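Print this page
E-mail this page

Fuldale Shared Workshop
Course: Build a Hand-Held Gripper
Handout 4: Linkage, bushings and the first grip tests
Notes by Shamim Rind

Before you begin

In the last handout we printed the parts and cleaned them. Today we put the linkage together, press in the brass, and squeeze some things. Please bring your own parts in the box with your name on it. If a part of yours failed in the printer, there are spare left links on the shelf under the window, but no spare right links. Two people took a right link in February and did not print a new one.

You need on your table:

- two fingers, two inner links, two outer links
- the base plate with the trigger slot
- brass bushings, one for each main pivot, and one more in case you crush the first
- pivot screws and lock nuts
- a hand reamer, a small flat file, a bench vise with soft jaws
- a caliper
- something soft to grip

This is the Bangash pattern of the gripper, the second version. If you have drawings of the first version at home, do not mix them. The outer links in the second version are longer, and the old fingers will not meet.

4.1 How the linkage works

Each side of the gripper is a four-bar linkage. The four bars are: the base (which does not move), the inner link, the outer link, and the finger. The inner and the outer link have the same length between pivot centers, and the distance between their pivots on the base is the same as the distance between their pivots on the finger. The shape is then a parallelogram. When the trigger pulls the inner link, the finger travels on an arc but keeps its angle, so the two faces stay parallel from fully open to fully closed.

This is the ideal. In practice every hole has some play, and the play adds up. A finger has to pass its force through two links and four pivots, and if each pivot is a little loose then the tip will lean outward under load. The faces touch first at the bottom, and a small object is pushed up and out. Students often think that their fingers are printed wrong when they see this. Please measure the holes first.

There is a second reason for leaning, and it is the plastic itself. The links bend. We cannot remove this fully, but a link printed flat on the bed bends less than a link printed standing on its end, and it will also not split along the layers.

4.2 Reaming the holes

The holes are printed too small on purpose. Do not drill them. A drill bit grabs the plastic and pulls itself through, and the hole comes out with three corners. Use the hand reamer, turn it clockwise only, also when you take it out.

Steps:

1. Hold the link in the soft jaws, with the hole just above the jaws.
2. Put the reamer in the hole and look from two sides that it is straight.
3. Turn slowly without pushing. The weight of your hand is enough.
4. After every two turns take it out and try the bushing.
5. Stop when the bushing enters by one third of its length with finger pressure.

If the bushing falls in by its own weight, the hole is too big. You can save the part with a thin layer of glue, but then let it dry until the next meeting. Do not continue the same evening. The glue goes inside the bushing and the pivot is fixed forever.

4.3 Pressing the bushings

Put the bushing on the hole, cover it with a small piece of flat aluminum, and close the vise slowly. You will feel it become hard, and then there is one small step when the collar touches the plastic. Stop there. The collar must lie flat on the link. If you continue to turn, the link cracks from the hole to the nearest edge, and this crack is often so fine that you find it only next week.

Clean the inside of the bushing with a cotton swab. No oil. Oil catches the dust from the printed parts, and after some days it becomes a gray paste which is worse than a dry pivot. If a pivot is stiff, put the screw through and turn it by hand until it is free.

4.4 Putting it together

Begin with the base and work outward to the fingers. Leave all lock nuts half a turn loose until the last one is on. Then move the linkage by hand through the full travel, and tighten one nut at a time, moving the linkage again after each. When it becomes stiff, the nut you just tightened is the guilty one.

Compare left and right. With the trigger released, measure from the middle line of the base to each finger. Write both numbers in your notebook. If one finger arrives at the middle before the other, look at the trigger bar first and at the links second. In most cases the bar is hooked in the wrong slot.

4.5 First grip test

For the first test we use soft things. A hard object hides the faults, because the fingers can lean on it and look straight. With a soft object you see where the pressure goes by the way the object changes its form.

Rest your hand with the gripper on the table edge. Close slowly on the object near the tips, hold while you say your own name in full, and look at the gap from above. Then open and do it again a little lower on the fingers.

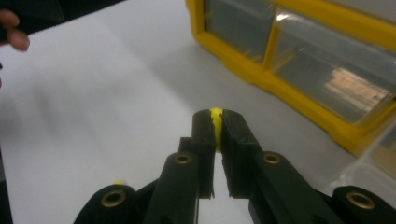

Fig. 4.1. Gripper closed on a small, soft yellow piece. Brass bushings at the pivots of the inner and outer links.

In Fig. 4.1 look first at how the yellow piece is pressed into a long, narrow form, with the top bulging over the tips of the fingers. Material that cannot go sideways must go up or down. A bulge at the top is normal when you grip near the tips and it does not mean that the grip is bad. What you should compare on your own gripper is the thin part between the faces. If it is much thicker at one end than at the other, the faces are not parallel.

Look also at the finger faces. The inner edge of the left finger is jagged where it presses on the piece. An edge like this cuts into soft material when the same finger is used many times, and small crumbs can come off. Take the flat file and pull it along the edge at a low angle, always in one direction, until you can pass your fingernail over it and it does not catch. Do not round the edge too much, or you lose the tip for thin objects such as washers.

The right finger in the same figure angles slightly outward at its upper end, while its flat inner face still lies against the piece. When you see a similar angle on your gripper, test it like this. Open the jaws, hold the base in one hand, and with the other hand push the finger tip outward very lightly. If it moves before you feel any resistance, it is play in the pivots. If it resists at once and then bends, it is the link. Play you can repair with a new bushing. For bending you must print the link again with more walls, or accept it.

4.6 Notes for the counter

Those who build the version with the counter will have a small number display on the base which goes up by one with each full pull of the trigger. My own gripper stood at 1,170 when I replaced the first bushing, and at 1,962 when the trigger spring broke. I do not say that yours will be the same. I write it only so you know that the spring is a part which wears, and it is good to have a second one in the box.

The counter misses very short pulls. It must be so, otherwise it would count the shaking of the hand also. If it misses full pulls, bend the contact toward the trigger with the tip of a small screwdriver, and test with sixteen slow pulls. The display should then have gone up by 16 exactly.

4.7 Common faults

The gripper closes but does not open again.
The spring is hooked on the wrong side of the post, or one lock nut is too tight. Take off the spring and move the linkage by hand. If it moves freely, it was the spring.

The fingers cross at the tips.
One is in front of the other when closed. A washer is missing on one side of the base. Check all pivots on that side before you file anything.

A clicking noise at half travel.
Usually the head of a pivot screw is touching the other link. Use the low-head screws from the Retau bag. The screws in the other bag have the right thread but their heads are too tall.

The collar of a bushing lifts up.
The hole was reamed at an angle. You can press it again one time. After the second time the plastic does not hold it any more.

The object turns between the fingers.
With round objects this is expected. We come to finger pads in Handout 5, and until then please do not glue rubber on the faces. You will have to scrape it off.

4.8 For next time

Please do the following at home or in the open hours:

a) Measure the opening between the fingers at the bottom and at the tip, with the jaws half closed. Write both.
b) Grip three soft objects of different size, ten times each, and write how many times each one was pushed out.
c) File the inner edges and do (b) again with the same objects.
d) Bring back the reamer. There is one for the whole group.

The drawings are in the binder at Clorbridge, page 106 and the pages after it. The length of the outer link on that page was corrected on 5th August, and the correct number is in red. If your copy has no red number, change it before you print more links.

Handout 5 will be finger pads and the holder for the wrist. Bring thin foam sheet if you have it, and a sharp knife.

Print this page
E-mail this page
Back to top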